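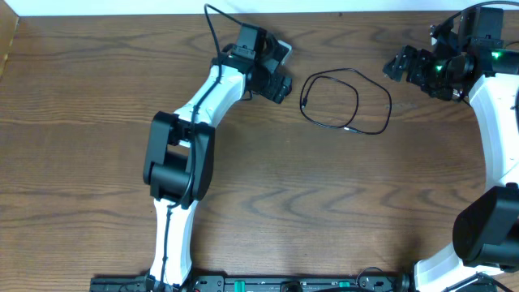 Boltwood Two-Arm Bench Kit
For school robotics clubs, classes and student project teams

The Boltwood kit is a pair of tabletop robot arms on a shared rail, sold as parts for students to assemble, wire and program. It is made for groups that want to work on two-handed tasks: passing a part from one gripper to the other, holding a box steady while the second arm fills it, lining up two pieces that have to meet. A club can build one arm first, get it moving, and add the second later in the season.

Every joint is driven by a servo, and the servos on each arm are daisy-chained, so one cable run goes from the base to the gripper. Servos ship without ID numbers. Students assign them during the build using the setup program, one servo at a time, and write the number on the case with a paint pen. Skipping this step is the most common reason for a support call.

What you get
Parts for two arms, left and right
Two grippers with fingers and grip pads
Mounting rail with end stops
Servo cables in 3 lengths
Two power supplies and one stop switch
Hex keys, spare screws and a bag of cable clips
Printed build guide and wiring chart
Forel software license for one classroom

What you supply
A sturdy table at least 36 inches deep
One laptop per arm, or one laptop with two free USB ports
Clamps for the rail
Safety glasses

Building it
Plan on 3 club meetings for the first arm. The second one goes faster. The build guide is split into short sections so that pairs of students can work on the base, the upper link and the wrist at the same time, then join them at the end. Set every servo to its center position before you attach a link. If a link goes on one tooth off, the arm will still move, but the calibration check will fail and the joint has to come apart again.

Leave some slack in the cable at the elbow. The guide shows the amount for each joint. A cable that looks neat with the arm folded can be pulled out of its socket when the arm reaches forward.

Testing two arms together
Run each arm alone through the full check before both are powered on the same rail. For the first joint test, use the slow profile in Forel and keep one student on the stop switch. Start with the grippers open and nothing between them. 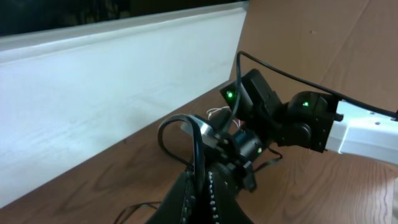
Can both arms be run from a single laptop?
They can, as long as each arm has its own USB port and its own name in Forel. Teams that want two drivers for a competition usually prefer two laptops, and the license covers that too.

Software
Forel runs on Windows, Mac and Linux. Beginners can record a motion by moving the arm by hand with the motors relaxed, then play it back. Older students can write Python scripts against the same commands. Saved motions are plain text files and can be shared between teams, but expect to recalibrate — no two student-built arms are quite alike at the wrist.

The Wuyts Handoff Challenge
The kit meets the equipment rules for the Wuyts Handoff Challenge, junior and senior levels. In the junior task, one arm picks up a block and passes it to the other, which places it in a tray. The senior task adds a turn of the block between grippers and a time limit of 105 seconds. Rules for the new season come out in September. Extra sensors are allowed at senior level only, and replacement fingers may be 3D printed if they fit the original screw holes.

Spares
Servos, fingers, grip pads and cables are sold singly. Grip pads wear out first in a busy club. A spare servo is $36 and comes without an ID, the same as those in the kit. The club repair pack is $79 and holds two servos, a set of cables and pads for both grippers. Order it along with the kit if you are going to a competition.

Ordering
Schools can pay by card or purchase order. Orders ship from our Cestport warehouse, and purchase orders received before 2 p.m. are entered the same day. Kits can be returned unbuilt. Once servos have been given IDs we treat the kit as used, though faulty parts are still replaced under warranty for the full school year.

The build guide, wiring chart and a blank servo log sheet are on the downloads page. Print the log sheet before you start and keep it with the arms.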